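Speaker notes: "Declutter your life, and other things I was sold"
Howlader Library evening talks, 1 November 2020
Junaid Sial

Timing: 15 minutes for the main part, questions after. Water on the left. Don't read the title out, Afroza will have done that.

OPENING

Start straight in. Last October I paid for a tidying course. Name it: Clarano. Wait for the groans from anyone who has had the leaflet.

The promise on the leaflet was a calmer mind in a fortnight. Say it slowly. A calmer mind. I would have settled for finding the scissors.

I want to say early on that I'm not against tidy houses. I grew up in one. My mother could lay her hand on any gas bill going back to the year we moved in. She never described this as a journey. What I'm doubtful about is the claim that sits on top of the tidying, that once the cupboards are sorted the rest of you will follow.

PAUSE. Ask for hands: who has ever thrown something away and bought it again? Put my own hand up. (A potato masher. Then a second potato masher.)

WHERE THE CLAIMS COME FROM

Go carefully, I'm not a psychologist and there may be one in the room.

The tidying books I read all make the same move. They take a tidy person who is calm and a messy person who is worried, and they tell you the mess did it. Could be. It could also be that worried people have less energy for cupboards. Or that the calm person has a bigger house, a cleaner on Thursdays... no, cut that, say "a cleaner". I kept looking for the page where the author dealt with this and I didn't find it.

Then there are the stories. Every chapter has one. A woman clears her wardrobe and leaves her job. A man empties his garage and rings his brother. I don't say these are made up. I say you never read about the man who emptied his garage and had an empty garage.

Kha Dương, who used to run house clearances, put it better than I can. Read from the card: "I've been in tidy houses where they were miserable and in terrible houses where they gave me lunch." Check with Kha how to say the surname before going on.

THE COURSE ITSELF

Keep this light. Four points, don't linger.

The first evening was all about intentions. We wrote them down. Mine was "find scissors" and I was asked to go deeper.

The second was sorting: keep, give, bin. Fair enough, that bit works, and it is free.

After that it was containers, and the third evening is where I began to sit with my arms folded. Tanvir Gunawardena was in the next chair and he'd worked in a furniture shop, so he was already muttering.

The last one was a recap and a discount code.
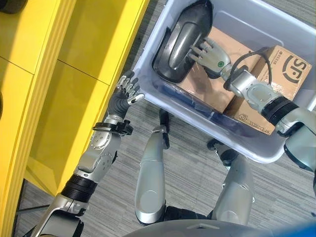
CONTAINERS. Slow down for this part, it's the one people argue with me about. The course handed out a list from a company called Murkalico, and everything on it was something you put other things inside. My objection is simple: a person with too much stuff has been sent home to buy more stuff. And boxes breed. Take the pale plastic bin on the slide, with two cardboard boxes inside it. A box in a box! I've done the same in my own loft, and I could not tell you what was in the inner ones without going up the ladder. Putting things in containers makes them neater to look at, I'll give them that. Whether you have sorted anything is another matter.

Ad lib here if they're warm. The label maker, perhaps. If they're cold, move on.

Expect someone to say that boxes help them. Answer: good, keep your boxes. I'm asking what the list was for and who did well out of it.

THE NUMBERS, SUCH AS THEY ARE

The leaflet said 68 per cent of people felt better after the course. I wrote to ask three things.

Better than what?
Asked when?
What about the ones who left early?

The reply thanked me for my interest. I wrote again. The second reply thanked me for my continued interest and enclosed a leaflet for the advanced course.

Don't make too much of this. It may well be true that most people felt better. I felt better myself, on the last evening, with a biscuit in my hand. I was asked there and then to fill in the form, and I gave them a four out of five. By Christmas the hall cupboard was back to how it had been. No form came at Christmas.

That's the whole point of the section, so repeat it: no form came at Christmas.

TO BE FAIR

Imtiaz Thambiah told me after the practice run that I sounded like a man with a grudge against shelves. So give this part its proper time.

Things I still do:
Post gets opened standing up, next to the recycling.
One drawer for batteries, string and tape. Only one.
If I haven't looked in a bag for a year it goes to Wakska, the charity shop by the station, though I still peek first.

None of that changed my life. It has saved me some swearing. If the leaflet had promised less swearing I'd have had no quarrel with it, and I might have paid the same.

Also admit that I don't know. Perhaps for some people a clear table does clear the head. I'd like someone to test it properly, over a year or more, with people who aren't being sold anything, and I'd like the ones who gave up to be counted as well.

CLOSE

Go back to the scissors. They were in the kitchen, in the jug with the wooden spoons, where my wife says they have always been.

Thank Afroza Karunaratne and the library. Mention the book table is hers, not mine, I have nothing to sell.

QUESTIONS LIKELY TO COME UP

Did you ask for your money back? No. I'd had the biscuits.

Isn't hoarding serious? Yes, and it wants proper help from someone trained, which a container list is not. Don't joke on this one.

What does your wife think? She is usually in the second row. Let her answer.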